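Mar 16, 2024

I promised a few of you a proper write-up of the laundry work, and it has taken me far longer than I meant it to, partly because life got in the way and partly because I kept changing my mind about what the result was. So put the kettle on, this is going to wander a bit.

For anyone who hasn't been following along: the project is called Dunance, and the question behind it is a small one. When a robot is learning a job from people steering it through that job, how should you spend your recording time? The usual habit (mine included, for years) is to record the whole thing from start to finish, over and over, and trust that the model will sort out which bits matter. Loading a washing machine makes a lovely test of this, because most of the job is dull and one bit of it is awful. Driving up to the machine is dull. Reaching down to a basket is mostly dull. Getting a limp dark shirt over the lip of the drum without leaving a sleeve hanging out is awful.

So we tried two ways of collecting. In the first, the person steering did complete loads, 100 of them. In the second, they did 34 complete loads, and then we spent the rest of the time on what I've been calling "lip starts". For a lip start you place the arm by hand near the door with cloth already in the gripper, in some nasty half-finished position, and record only the rescue. A sleeve draped over the rim, a bunched-up hem, a trouser leg that has folded back over the fingers. Each one is over in moments and then you set up the next. We kept the total recording time the same for both, which was fiddlier than it sounds, and I have a very ugly spreadsheet to show for it.

Then we trained the same model on each set, same settings, same everything, and gave both of them the same test: 100 loads each, with clothes neither had met before. I'd love to tell you I had a firm prediction. I had a hunch that the lip starts would help at the door and hurt everywhere else, since the model would have seen so much less of the approach.

The first half of the hunch was right. The model trained with lip starts was clearly better at the door. When cloth snagged, it backed off a little, lowered the wrist and pushed again, and that was just the sort of thing we had been recording. The other model tended to press on in the same direction, let go, and head back to the basket quite happily with half a jumper dangling behind it. I found that oddly hard to watch!

The second half was wrong, or mostly wrong. I had expected the approach to fall apart and it simply didn't. Thirty-four complete loads seem to have been plenty for the dull parts, at least in one room with the machines always in the same place. I want to lean on that last bit, because it's a big "at least". Move the basket a long way off and both models get muddled, and the one with fewer complete loads gets muddled sooner. If your robot has to work in many different rooms I wouldn't cut the full recordings down nearly so far.

A few things I'd do differently, in no order at all.

Dark clothes. Black cloth against a dark door is miserable for the cameras, and we didn't think to balance the colours between the two training sets until quite late on. I went back and checked, and the mix came out close enough that I'm not losing sleep, but it was luck and I'd rather it had been planning.

Stuck recordings. We threw out 6 of the lip starts where the person steering gave up. I now think we should have kept them, marked as failures, and looked at whether the model could learn when to stop trying. There's a method from the Starkgate workshop last June that does something along those lines, with a second small model scoring how hopeful the situation looks, and I'd like to bolt it on.

Touch. Our gripper has no sense of pressure worth mentioning, so everything at the lip is being done by eye, and the arm itself is often blocking the view. A reader from Sarnar wrote to ask whether we had tried using the motor currents as a rough stand-in for touch. We have, a bit, and it was noisy, but I gave up after two afternoons and that isn't a fair trial. The Voß notes on filtering are sitting open in another tab and I do mean to read them.

I was also asked whether the lip starts feel like cheating, because a person has decided in advance where the trouble is. I've gone round and round on this one. I suppose it is a kind of help, but then so is all teaching. If you were showing a child how to thread a needle you wouldn't make them walk in from the garden each time. What does bother me is that I chose the trouble spots by watching, and I'm sure I missed some. The next step is to let the model's own failures pick the starting positions, and to see whether its list looks anything like mine.

The set-up sheets for the lip starts need tidying before I can share them, as half of my notes are in a shorthand that only makes sense to me. Give me a couple of weeks. And do keep the letters coming, I read all of them, even when I'm dreadfully slow to answer.
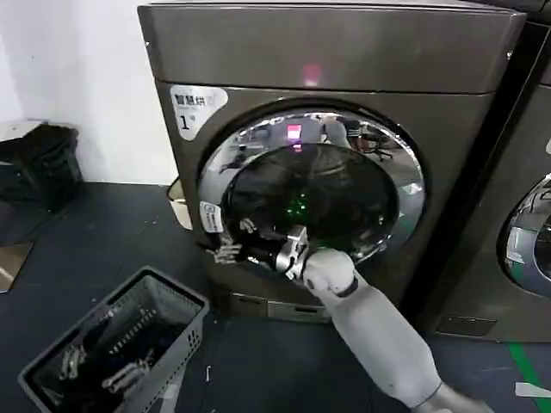

*Right arm at the lower left of the door, unit number one.*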